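September, shop notes, Hamwood floor finish

Second coat of the Clorow oil went on the test boards at 7 a.m. Used 138 ml for the whole set, less than the first coat took. Wiped off after 10 minutes. Board 4 still has a dull patch near the knot, same as last time. Humidity in the shop was 71 percent, too high for my liking, so I left the fan on low and shut the window.

Color is close to the Jirkell sample but a bit more yellow. Might try the Mensah tint at half strength on the spare board.

Plank floor with beige walls:
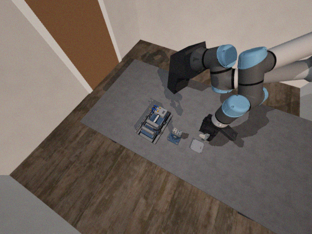 To do

Sand board 4 back and redo it.
Order more pads, we are down to the last pack.
Check the tack on all boards before lunch tomorrow.
Oily rags go in the water can, lid on.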